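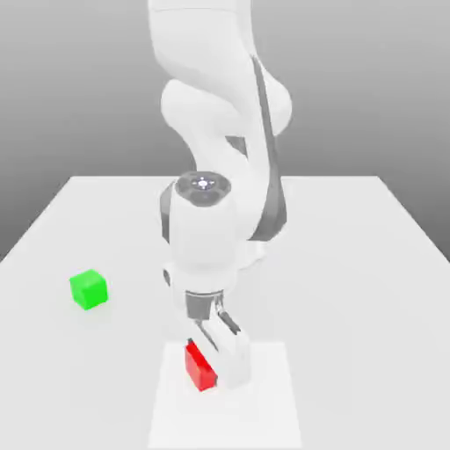
I have been reading about decluttering again, which is always a mistake. The latest is a course called Trotton, sold on the promise that you will own fewer things and therefore feel calmer. Every page of it has the same look: a broad white table, a plain grey backdrop, no shelves and no windows. I don't know where these people keep the stapler. My own table has the post on it, a bag of clothes pegs and a lamp I mean to rewire, and I have managed to be calm at it several times.

Emilian Grecu did the whole course in May and lent me his login. He got rid of 60 books, then bought 2 of them back from a charity shop in Badatell, so I suppose the charity shop is happy.

The first lesson says to hold each object and ask if you have used it this year. I tried this with the fire blanket. I also tried it with my dad's drill, a great heavy Gavrilă thing that comes out once in a blue moon and is worth its cupboard space every time.

Then there is lesson four, where you are told that storage boxes are the enemy. Lesson seven has a link to buy storage boxes.

I'm not against a tidy house. I filled a car with old curtains and dead chargers last spring and don't miss any of it. But I did that with bin bags and a free afternoon, and I'd want to see some proof before believing that paying for lessons makes it stick. Emilian says to give it until the end of the summer - his spare room is already filling up again, mind you. I'll ask him then.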